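Home-built robot arm takes shape at Narkdale workshop

By Tuấn Lò
Friday, June

Print this story | E-mail this story

NARKDALE - A robot arm being built by members of the Furnival shared workshop has moved from the parts bench to a play kitchen, where it is being tried on small household objects.

The project goes by the name Bravness. It started last winter as a two-joint arm bolted to a shelf board. The current version has a full arm, a gripper and a control box made from a used desktop computer. Members work on it in the evenings, and most of the parts were bought secondhand or cut on the workshop's own machines.

The group set itself a spending limit at the start and has kept a running list of costs on the wall by the door. The list now has 46 entries. The largest is for motors. The smallest is for a bag of cable ties.

"We had a motor burn out in the first month and had to stop until we found another one," said Dana Wirth, who handles the wiring. "After that we put a fuse on everything."

The software is written by the members and kept on a shared drive. It runs under the name Veltine, a word that was left over from an earlier clock project at the same workshop. The first version could only replay moves that had been recorded by hand. The present one lets a person steer the arm from a second table and saves each run, so it can be looked at later or played back at a slower speed.

Wirth said the slower speed has been useful. The elbow joint used to jerk at the start of each move, and the members found the cause by playing back one run several times. A set screw was slipping on the shaft. They filed a flat on the shaft and fitted a longer screw.

The gripper has been rebuilt more often than any other part. The first fingers were too thick to get under anything flat. A later pair bent when they closed on something hard. The members also moved the main cable out to the side of the gripper after it pinched twice in the wrist.

For the current round, the arm works over a tray laid across a toy sink. The objects are picked from a box that members fill with whatever they have at home, and they differ in shape and softness. A run ends when the tray is clear or when the person at the controls calls a stop. The group has logged 70 runs since the sink was set up, and plans to go through them before making any further changes to the fingers.

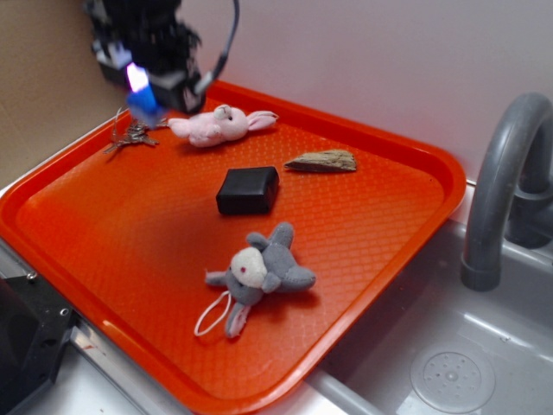
The Bravness gripper over a tray of test objects, including keys, a plush bunny and a plush elephant.

Keys are the item most often argued over. They lie flat, they slide against each other, and the ring can turn when one key is lifted. Some members want to leave them out until the fingers are changed again. Others say the arm should be tried on the things people drop and lose at home.

Soft toys are easier to hold but harder to set down neatly, according to the run notes. The ears and legs can catch on the fingers when the gripper opens.

The next job is the base. It shifts a little when the arm reaches to its full length, and the members want a heavier plate under it. A plate has been cut but still needs to be drilled. Work on the arm will pause while the drill press is in use for another project.

Furnival is open to members on weekday evenings until 9 p.m. Visitors may watch the arm being used but are asked to stay behind the tape on the floor while the power is on. People who want to help with the build should bring closed shoes and sign in at the front desk. No experience is needed for sanding, sorting or soldering practice boards.

The drawings for the gripper are kept in a binder at the workshop and may be copied there.

Print this story | E-mail this story

Get local stories in your inbox. Sign up for our newsletter.

This site uses cookies. By continuing to browse, you agree to our use of cookies.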